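Bench notebook, Zindport handheld gripper, April
Entry by Ans Van Rooij

Started at 2, meant to be done by 6. Fault as reported by Prirno: the jaws report "closed on object" when they are closed on nothing whatever. I have colleagues like that.

First job was to get it to misbehave. Cleared old logs, re-zeroed the jaw encoder, opened and shut it over bare tablecloth. Perfect manners. Moved on to the soft things.

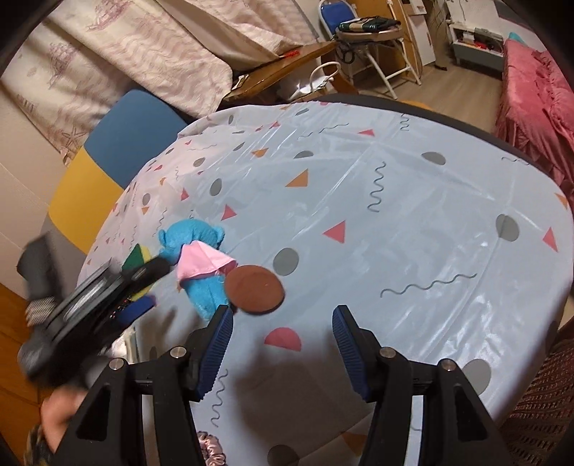

Jaws open, bear in skirt, brown disc. Patterned cloth.

With the bear as target I got 14 closures logged, 2 of them false. Both false ones came when I squeezed the handle fast and let the pads meet short of the toy. Grip flag went high, stayed high, and the log cheerfully recorded a successful grasp of air. Reopening did not clear it. Power cycle did.

First theory was the cloth: glossy, creased, full of reflections, and the width estimate comes partly from the camera. Taped over the lens and repeated the fast squeeze. Still false. So the cloth is acquitted and I owe it an apology.

Second theory, Tang's, was the motor current threshold. It's set low so we don't crush soft objects. Pads hit each other at speed, current spikes, firmware calls that a grip and never checks the jaw width. Wirnden board has the width right there on the same bus. It just doesn't ask.

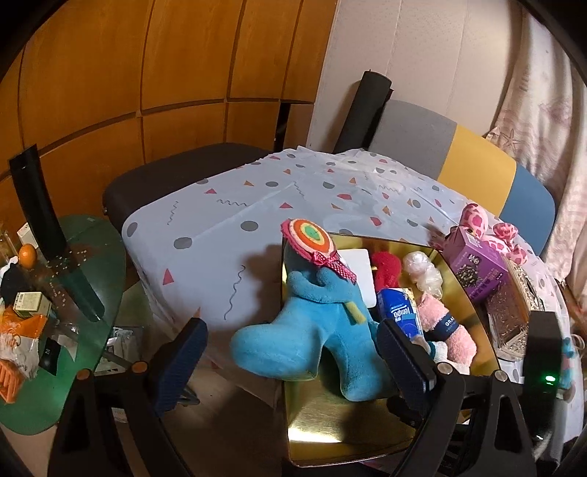

Raised the threshold one step and the false grips went away, along with most of the real ones on plush. Put it back. The threshold was doing its job and the logic after it wasn't.

Safety note, and please read this one: while the flag is stuck high the release button is ignored for as long as the firmware thinks it's holding something. I found this out with my thumb between the pads. No damage except to vocabulary. Pull the power plug first, then go in with fingers.

To do:
- width check before the flag is set (Tang)
- release button overrides everything, always (me)
- rerun the fast squeeze on both boards
- find out who set the latch to never time out. Checked the change log. It was me.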